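Trunberg trains two-handed robot on kitchen recordings

Researchers at Trunberg say a two-armed robot learned to put kitchen vessels back together after training on recordings of people doing the same jobs at home. The team, led by Tiruwork Tamiru, used 580 recordings made from head height, so that both hands stay in view for most of the work.

Each recording is split into short steps, and the software learns what one hand does while the other holds or steadies something.
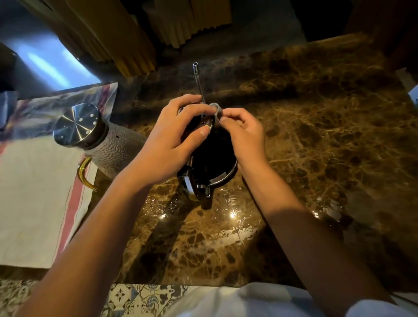
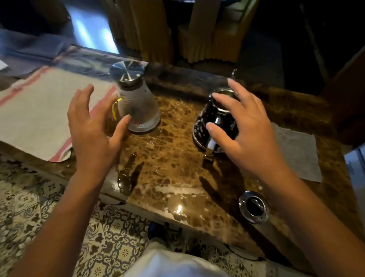

Both hands at work among kitchen vessels on a marble surface.

Of the 580 recordings, 427 were used for training and the rest were kept back for testing. The robot was then given 28 tasks and completed 17 without help. Small soft parts such as rubber rings caused most of the failures - the grippers often dropped them before they were in place.

"Shiny surfaces are still hard for it," said Tsehay Belay, who ran the tests. The group plans a second round at its Ikdale site in June.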